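Wivasum Household Sorting Project – progress report to the Urnby Fund

Jan 7, 2022

Dear friends at Urnby,

Thank you once more for your patience over the holidays, and for the kind card, which is still up by the coat hooks. I promised you a proper account of how the second stage of your grant has been going, and I'm glad to say there is a good deal to tell.

When I last wrote, the donated goods from the Pirkar clearance were still in their boxes, and we had only a rough idea of what we had taken on. We have now listed 631 items, everything from bath towels to key rings, and 194 of those have been given a place and a label and can be found again by anyone who comes looking. That may sound like a modest share, but the first ones were always going to be slow, as we were making up the rules while we worked. The pace in December was far better than in the fall.

The biggest change has been to stop sorting straight out of the box. We lay a small mixed batch out on the table mat first, kitchen things next to toys next to cleaning things, and only then talk about where each piece belongs. A dustpan is easy. A single key is harder, and so is a plush keychain, which three sensible people will happily put in three different places. The small white drawer organizers have been a great help with this, and the open compartment on top is good for little things like balls that would otherwise roll away.
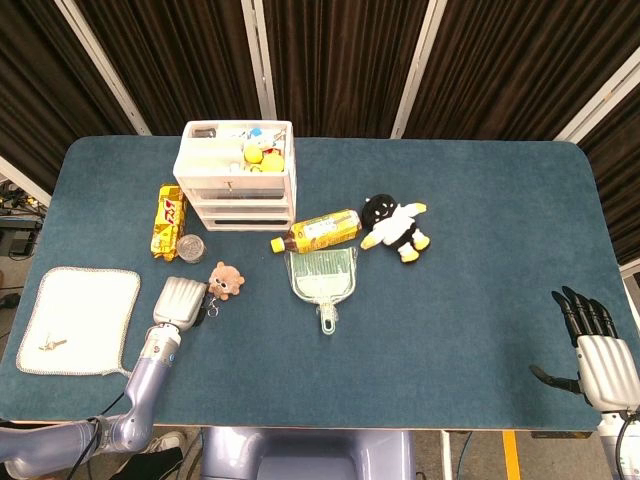
Anežka Koubek feels that the keys ought to come out of the general batches altogether and go straight into a drawer of their own, and that soft toys and towels could share a shelf for now if we are short of space. She also asked whether food and drink should be in the same batches at all, given that they have dates on them and a teddy bear does not.

I think she is right about the keys, and we will make that change this month. On the food I'm less sure. Snack packages and bottled tea do turn up in the boxes along with everything else, so the sorting has to deal with them somehow, but we will at least start writing the dates on the list.

As for money, we have spent a little less than planned on storage. The order from Kolář came to 19 organizers, and 4 of them are still unopened, so there should be no need to buy more before spring. I would like to move what is left on that line over to labels and glass jars with lids, if you have no objection. A short note back would be plenty.

Next on the list are the remaining kitchen boxes, and then the linens, which I admit I have been putting off.

With warm thanks from all of us at Wivasum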